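Pattern and Repeat: notes for week 4
Printed Textiles and the Decorative Arts, Tuesday group

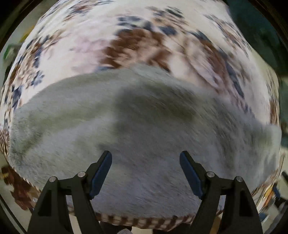 Fig. 1. Floral print on a cream ground, with a plain grey plush blanket.

Right, so last week we got as far as block printing, and I promised I'd stop going on about indigo. This week is repeats, my favourite bit of the whole course!

A repeat is the smallest piece of a design you need to carry on the pattern for ever. William Morris and his circle hid theirs very well, usually by letting stems wander across the join so your eye follows the plant and misses the edge. Earlier printers often didn't bother (or couldn't), and you can find the seam in seconds once you've got the knack.

The three you need to know for now:

Block or straight repeat: the motif sits in a plain grid.
Half-drop: each column slips down by half a motif. Very common in florals.
Mirror: the motif is flipped along a line. Lovely on damask, a bit stiff on flowers.

I've put the Walano pattern book on the shared drive. It has 239 plates, so please don't print it all. Look at plate 174 first, which I'm fairly sure is a half-drop, though I've changed my mind twice and would like to hear yours. The Vutport samples are in the same folder, and they're messier and more fun.

For next time, find a repeating pattern at home (curtains, wrapping paper, whatever you've got), trace one full repeat and mark where it joins. Pencil is fine.

Essays are still 2000 words, footnotes not included. Reading is the Aguiar chapter, first half only.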